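What Is a Worktop Made Of?

Put your hand flat on a kitchen worktop and it probably feels cold, hard and smooth. Look closely and you may find that it isn't one plain colour at all. Many worktops are speckled, with cream, tan and dark dots all mixed together. This page explains where the speckles come from, and what happens at the edges, where one surface stops and another one starts.

Speckles in real stone

Some speckled surfaces are cut from real rock. Granite is a well-known one. It formed deep underground, where very hot melted rock cooled down slowly. As it cooled, different minerals grew into crystals. Each mineral has its own colour. Quartz is often clear or grey. Feldspar can be pink, white or cream. Mica makes small dark flecks that sometimes glitter.

When granite is sawn into a slab and polished, you see the crystals sliced through. Every slab has a different pattern, so two pieces from the same quarry will never match exactly.

Speckles that people make

Other speckled surfaces are made in a factory. One way is to crush stone into small bits and mix it with a sticky liquid called resin. The mixture is pressed into a big flat sheet and left to go hard. The factory can choose the colours, so a pale beige sheet might have cream, tan and brown bits in it.

Another way is to print the pattern on paper. The paper is glued to a board and covered with a clear, tough layer. From across the room it can look very much like stone. If you knock on it with your knuckles, it often sounds more hollow.

Why have speckles at all? Crumbs and small scratches are much harder to spot on a speckled surface than on a plain white one. Miroslava Ivanyshyn, who fits kitchens for a firm called Civmont, says families with young children ask for speckled tops more than any other kind. One of her sample books has 111 patterns in it, and 25 of those are beige.

What happens at the edges

A flat surface has to stop somewhere. The place where it meets something else is called a join. It might meet a wall, a sink, a metal strip or the side of a machine.
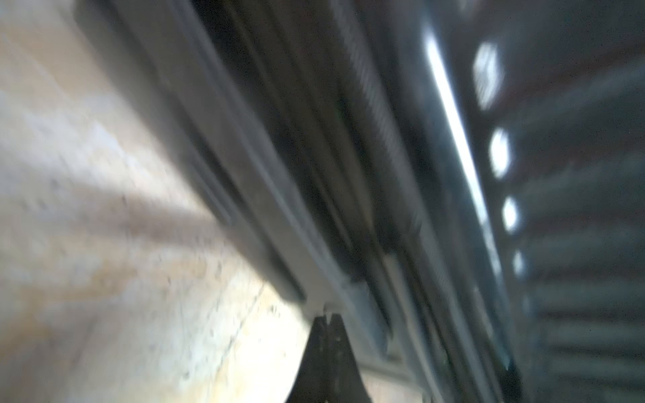 Joins need care. Water, flour and dust collect in any narrow gap, and a cloth can't always reach to the bottom of it. Builders have several ways of dealing with this.

A lip is a small raised edge. It can cover the end of a surface and hide the rough part that was cut.

A groove is a long, thin dip. Some grooves are there so that two parts can slot together. On a draining board, grooves carry water towards the sink.

A seal is a strip of something soft, often rubber. It squashes to fill a gap. Many seals have ridges, and each ridge presses against the surface and helps to keep water or dust out. You can feel a soft seal around the inside of a fridge door.

A rail is a long straight bar or strip. Drawers slide on rails, and so do some cupboard doors. Metal is a good choice for rails that carry weight, as it doesn't bend easily.

Light on different surfaces

A shiny metal bar and a matte one can be the same colour and still look very different. "Matte" means not shiny. A shiny surface is very smooth, so light bounces off it in one direction and makes a bright streak. A matte surface has tiny bumps that scatter the light in all directions, so it looks softer and more even.

Try it yourself

You need a torch, a sheet of white paper and a metal spoon. Make the room fairly dark. Shine the torch on the paper and move your head from side to side. The paper looks much the same all the time. Now shine it on the back of the spoon and move your head again. The bright spot slides along the metal as you move.

Words to know

Mineral: a solid natural material found in rocks.
Resin: a sticky liquid that can set hard.
Slab: a thick, flat piece of stone or another material.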